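Skemus build gallery

Home
Projects
Gallery
Parts list
Contact

Last updated August 27, 2021

Skemus is a walking humanoid that Zarmeena Bangash and I have been putting together in a shared workshop in Randville. We work on it in the evenings. The pictures on this page go with the build notes, which are longer and have the wiring tables in them. Click a picture for the larger size. Captions by Bongani Shabalala.

Frame and legs

The legs came first. We bought the lower half as a kit of parts from Rimkutė, second-hand, with the knee joints already fitted and one ankle bracket missing. The replacement bracket took three attempts. The first two were cut from plate that was too thin and they bent as soon as the hips went on.

Both shins have padding strapped round them. It gets taken off when we need to reach the screws and put back before any standing test, and it does save the plates from being scratched when a leg swings in. If you are copying this, buy longer straps than you think you need.

The knee covers are a push fit. They come off with a flat screwdriver, but go gently at the back edge where the plastic is thin.

Arms

The upper arm shells were printed in two halves and sanded by hand. Sanding one pair took a whole evening. The elbow is bulkier than the drawings show, as we had to make space for a larger motor than the one we started with. Zarmeena redrew the elbow shell in December and it has not changed much after that.

The forearm has no cover yet. We made one and it rubbed on the wrist linkage, so it is back in the box. We will try again once the wrist has stopped being altered every other week.

Hands

The fingers are driven by cords that run back through the wrist. Setting the tension is slow work. Too tight and the fingers will not open fully, too loose and the grip is no use. We set each finger on the bench with a 40 gram weight and then check it again on the arm, where it is always slightly different.

The label on the back of the hand stays on. Please don't peel it off if you are visiting, we use it to tell the hands apart.

Wiring

Wiring is where most of the time has gone. The harness was planned as 12 separate runs, tied at the shoulder and hip. Some of those have been moved so often that the ties have been left off altogether. Zoscombe supplied the connectors and they have been fine, apart from one batch with stiff latches.
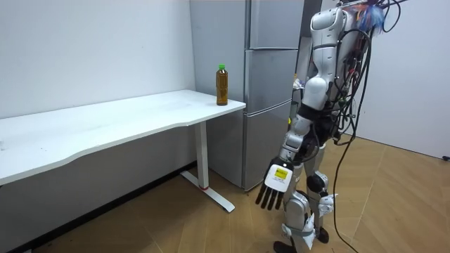
The head end is the worst part to work on. Everything meets there and the small boards have to be lifted out to get at the plugs behind them. We have started writing the run number on tape at both ends of each cable, which we should have done at the beginning. Black cable is cheap and all looks the same.

Any lead that reaches the floor needs to be kept away from the feet during a test. We lost a good cable that way in the spring when a heel came down on the plug.

Still to do

Tie the shoulder runs properly.
Second try at the forearm cover.
New soles for the feet, 3 mm rubber.
Shorter power lead.

The parts list has been brought up to date with the elbow motor and the new connectors. If you want the shell files, write to Zarmeena through the contact page and say which version of the elbow you are building, 1 or 2, as the bolt holes are in different places.

Back to projects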